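Menos juguetes, y de un solo color

En mi casa entraron hace 2 años más de 300 piezas de juguete en una sola caja. La compramos en Holow, estaba rebajada y nos pareció una buena idea. Traía puentes, ventanas, animales, ruedas y unas letras que no eran de nuestro idioma. Mi hija jugó con la caja. Con las piezas jugó poco, y yo las recogía cada noche de debajo del sofá.

Quiero defender una opinión que en España me han discutido bastante: para un niño pequeño, un cubo liso es mejor juguete que casi todo lo que se vende a su lado en la tienda. Digo un cubo sin dibujo, sin letra y sin sonido. Cuando el cubo tiene una vaca pintada, es ya una vaca, y el niño debe ponerla siempre del derecho. Cuando es solamente verde, puede ser una casa por la mañana y un queso por la tarde.

También importa el sitio. Yo he aprendido a dejar libre la mesa antes de sacar los cubos, porque un color fuerte se mira mejor sobre una superficie clara y con mucho espacio alrededor. La distancia entre dos piezas es parte del juego. El niño las separa, las acerca, pone una delante y descubre que la de delante parece más grande.

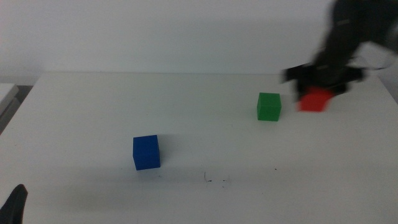

Verde y rojo sobre una mesa clara, en las dos fotos.

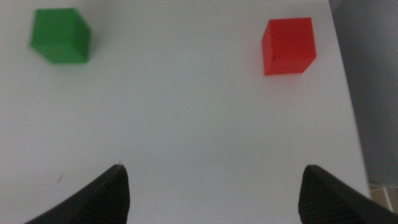 Farooqui me escribió, después de leer una primera versión de este texto, que mi argumento le parecía de persona con poco sitio en casa. Según Farooqui, los niños se cansan de los cubos lisos en 5 minutos si no hay un adulto sentado con ellos, y las letras pintadas tienen por lo menos la ventaja de que el hermano mayor también participa. Añadió que en su casa la caja grande se usa todavía, y que el desorden se perdona.

Acepto la parte del adulto. Es verdad que yo me siento en el suelo, y que no todas las familias pueden hacerlo a las seis de la tarde. Lo de las letras no lo acepto, o lo acepto para más tarde, cuando el niño pregunta por ellas.

Con el precio tengo menos paciencia. Un juego de Sellance con pocas piezas me costó aproximadamente 60 euros, y no comprendo que lo sencillo deba pagarse como un lujo. En abril encontré otros cubos en Skesel, más baratos y con las esquinas peor acabadas. Los lijé un poco y los seguimos usando. De la caja grande hemos guardado las ruedas.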